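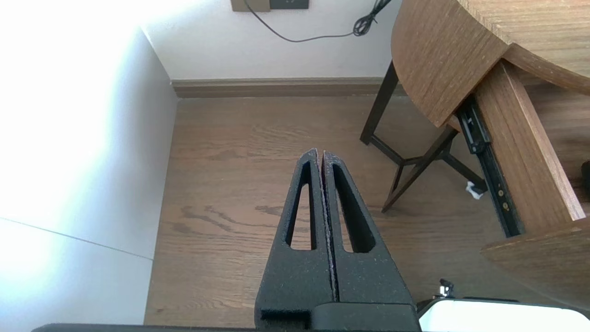 A corner of the room, down at floor level

Clindstead Furniture Oil, 100 ml
Made by Divmont

We've stocked this oil for 15 months and still get a bit giddy opening a fresh bottle! It goes on thin, smells faintly of oranges and leaves a soft sheen that doesn't shout. Kimie Nakajima mixed the recipe for her own bookshelves first, and we're so glad she shared it.

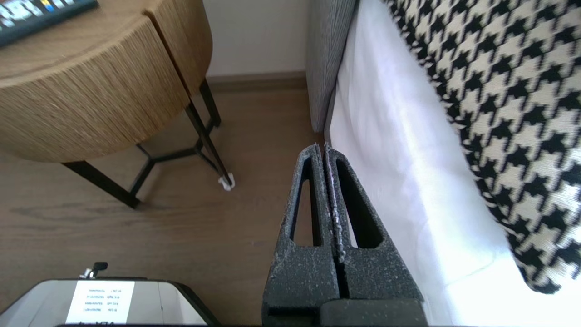

Wipe on with a lint-free cloth, leave for 15 minutes, then buff. Two thin coats beat one thick one every time. Curved edges want a bit more patience: on a round top like the honey-brown one here, work along the rim and lift any extra out of a seam with a dry corner of cloth.

Try a hidden spot first, especially on pale wood (it can warm the colour a touch).
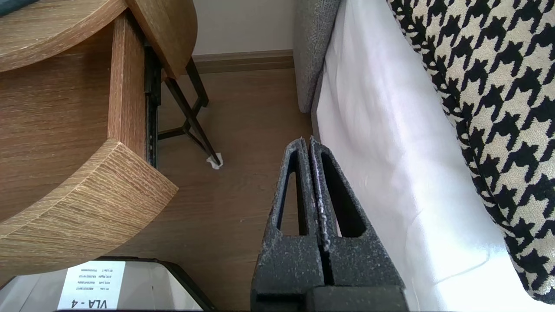 Light oak finish with a rounded front edge

Size: 100 ml
Code: 133
Goes well with: Hoshino cotton cloths, pack of 2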